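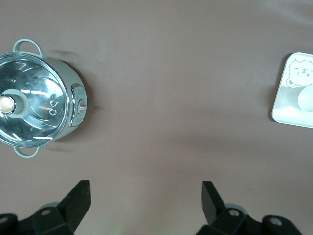 Ticket: gripper drifts open during hand-guided demos
Status: open, waiting on parts
Opened 9th November

OK so I've been trying to teach the arm the egg task (egg off the bear tray, into the little green pot) and I keep losing the grip halfway through a recording. Arm is the Vultance, leader handle is the Shawky one we bought in October.

What I see: I squeeze the handle, fingers close fine, I start moving over toward the pot and by then the fingers have crept back open. The wrist view shows it before I feel anything. 4 takes out of 20 were usable, the rest I threw out.

Tried so far:

Restarted the teleop session. No change.

Recalibrated the handle trigger, fully open and fully closed. Better for two takes and then right back to drifting -- so annoying!

Swapped the USB cable. Nothing.

Turned the lid lift into its own demo so I'm not holding for as long. That one records great, because the grab on the knob is so short. Doesn't fix anything, but at least I got 27 clean lid takes out of the afternoon.

Guided the arm by hand with the handle unplugged and the close command typed in. Grip held the whole way. So I'm pretty sure it's the trigger sensor in the handle and the fingers are fine.

Asked Verero support for a replacement sensor. Leaving this open till it shows up.

Comments (2)

gantrygoose: Check the trigger spring too. Mine went soft and did the same thing.

mo_bench: What deadband are you running? I had to bump mine up.

Print this ticket | E-mail this ticket

Contact Gramdale Help Desk | © Gramdale | Back to top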